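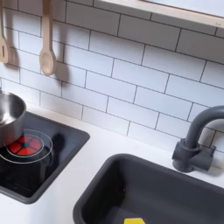 La cuisine de jeu, côté plaque et évier : le terrain d'essai du Brutik.

Bon, je vous avais promis un retour sur le kit Brutik de chez Josent, et comme il pleut depuis ce matin, je m'y mets enfin ! Pour ceux qui débarquent, c'est un petit bras robotisé à monter soi-même, vendu 219 euros avec son boîtier de commande, et pensé pour apprendre à attraper et déplacer des objets légers. Moi je voulais un décor un peu plus rigolo que les cubes fournis, alors j'ai réquisitionné la cuisine des enfants (avec leur accord, négocié contre deux crêpes).

Le montage d'abord. La notice annonce une soirée, j'en ai mis deux, et j'ai remonté l'épaule à l'envers la première fois – les repères gauche et droite sont minuscules, prenez une bonne lampe. Le reste va tout seul, les vis sont rangées par étape et il m'en reste 11 en rab, ce qui me laisse un peu songeuse quand même.

Côté logiciel, c'est plutôt une bonne surprise. On guide le bras à la main, il enregistre le geste, puis il le rejoue. J'ai commencé par la cuillère en bois suspendue devant le carrelage blanc : décrochée au bout de 7 essais, j'ai crié de joie toute seule dans le salon ! La petite casserole en inox, par contre, c'est la bête noire. Elle est ronde, elle brille, la pince glisse dessus une fois sur deux. J'ai collé un bout de mousse sur les doigts et ça va déjà mieux.

L'évier gris foncé, lui, est assez profond pour que le poignet tape contre le rebord si on arrive trop droit. Il faut venir de biais, et ça, la notice n'en parle pas du tout.

J'avais hésité avec le Lallar de Bansal, mais à 756 euros je ne joue plus dans la même cour. Il a une caméra, un poignet plus souple, et paraît-il un bien meilleur suivi. Si quelqu'un l'a chez lui, racontez-moi en commentaire, je suis curieuse.

Pour le Brutik, je dirais oui si vous aimez bidouiller, et non si vous voulez un truc qui marche en sortant du carton. Josent prévoit une pince plus large en novembre, je la prendrai sûrement – ma casserole l'attend.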